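The Long Table Comes Back
By Rania Harb

When I moved to Bendside, my apartment had one round table for two persons. Now the furniture shops on Trascombe Street sell mostly long ones, and people buy them even for small rooms. Éabha Gallagher has sold tables there for 17 years. "They want one place for homework, bread and bills," she told me. In October she sold 14 of them, the most in any month.

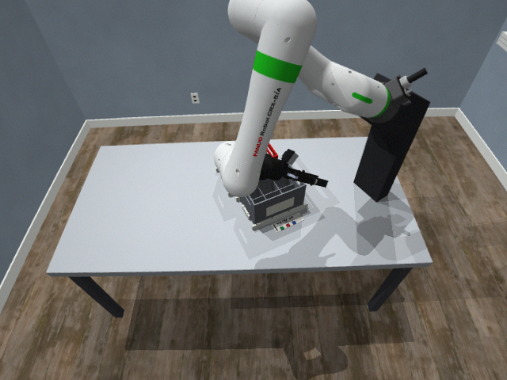 A long white table in the middle of a small room.

My own is 20 years old and came from a school in Ledesma. It still has ink on one corner, and I do not plan to sand it.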